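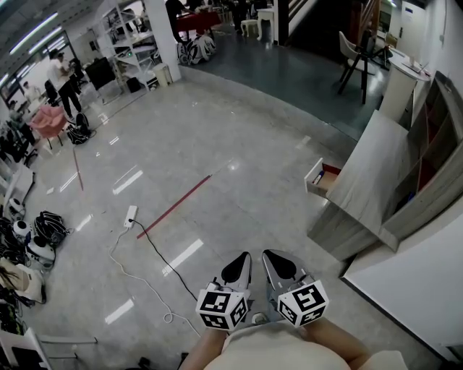 I spent most of Thursday on the desk drawers, and they are still not done. The shelving was easy by comparison. I had told myself the desks would take an hour. The trouble with a drawer is that things go in one at a time and never come out. The one in the gray wood-grain desk is the exception, with a blue-and-white marker pen up against the side and the red panel showing at the back. I'd like the rest to look like that. The power strip is on the floor next to the long red tape with its cords running across, and I want it against a wall before the chairs get moved again.

For anyone new, we took on the upstairs and downstairs of the old Remano building in Drinuvville last August. It is 1,862 square feet, and the rent includes heat but not the desks. Those we bought from an office on Borkside that was closing. Tsegereda Birhane drove the truck and did most of the lifting, and I still owe her lunch.

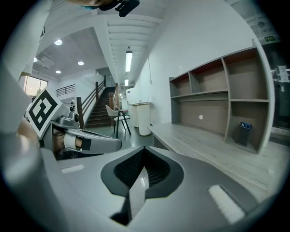 My rule for the open shelves is that nothing goes in just because there is a gap. The small cubbies up top are for paper and tape. The bigger ones at the bottom can take a wastebasket or a box – one thing each, and it has to slide out without moving anything else. I also decided against doors. We had cabinets with doors at the last place and I found three staplers in there when we left.

The long desk stays in front of the shelves. Tsegereda wanted it turned the other way, but then you have to walk around it to get to the stairs, and I do that trip all day.

Print this post
E-mail this to a friend
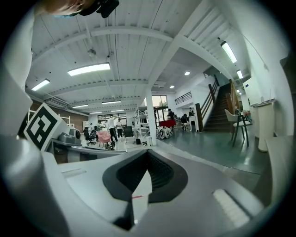
Lighting is the next thing on the list. The fluorescents are fine for work and a bit much by evening, so I want to get a couple of lamps for the desks. Chala Supply has a plain one I like. I set aside $2,000 for the whole room and most of that went to furniture and the truck, so it will be 2 lamps for now and more in the spring.

I still need to label the drawers and find a hook for the broom. The tape on the floor stays down until we agree on where the second table goes.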